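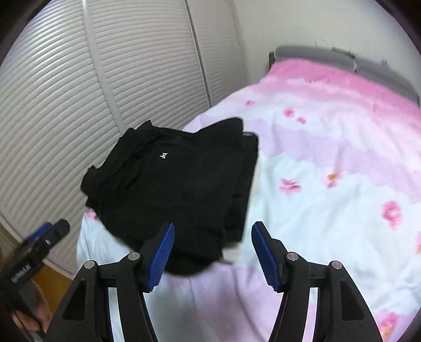 What we've been up to since the last report

Hello again from the Brinevon after-school science club! I'm a bit behind with this one (sorry, the end of the session snuck up on me), so I'm covering everything from September through the winter break in one go.

The big news is that we're now running at 2 sites. Prandovcombe was always in the plan, and Terbridge came on in October when their library offered us the back room on the same afternoons. Between them we have 45 kids signed up, mostly second through fifth grade, and they are LOUD and wonderful. We had a waiting list at Terbridge for a while – it's cleared now, but I'd like to talk about a second group there in the spring.

What the kids did

We opened with kitchen chemistry, so lots of red cabbage juice and vinegar. The color changes got the biggest gasps of the whole season. Then we moved on to static electricity, which I'd penciled in for one week and ended up stretching to three, because the kids kept asking to try other fabrics. Fleece, wool, cotton, a silk scarf, an old nylon raincoat... we rubbed a balloon on all of it and wrote down how many paper bits each one picked up. Dry days were much better than rainy ones, and one of the fourth graders spotted that before I'd said a word about it!

After that came insulation. Same idea, different question: we wrapped jars of warm water in different clothes and took the temperature every five minutes. The Prandovcombe group made a bar chart as long as the hallway.
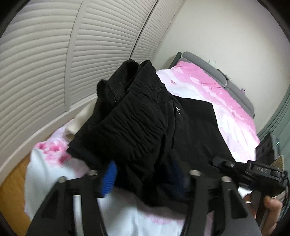
Black garment, apparently pants, with a fuzzy lining and an elastic waistband.

Crystal growing was our flop. Half the jars got knocked over the first week and the other half grew something closer to mush. I'd like to try it again with smaller jars and a shelf that isn't next to the coat hooks.

Money

You gave us $3857 for the year and we've spent $1434 of it. Most went on thermometers, goggles and the big plastic trays, which we won't need to buy again. Snacks came in higher than I budgeted, and I'd like your okay to move a little over from printing, where we've hardly touched the line. The Uniyal microscope kits are still on back order, so that bill will land in the next report.

Coming up

Bridges and towers first, then seeds once it warms up. Family night is planned for March at Prandovcombe – you're all invited, and the kids want to run the static test on the grown-ups' sweaters. I'll send the time as soon as the school confirms the gym. I also still owe you the parent survey answers from Terbridge, and those will come separately.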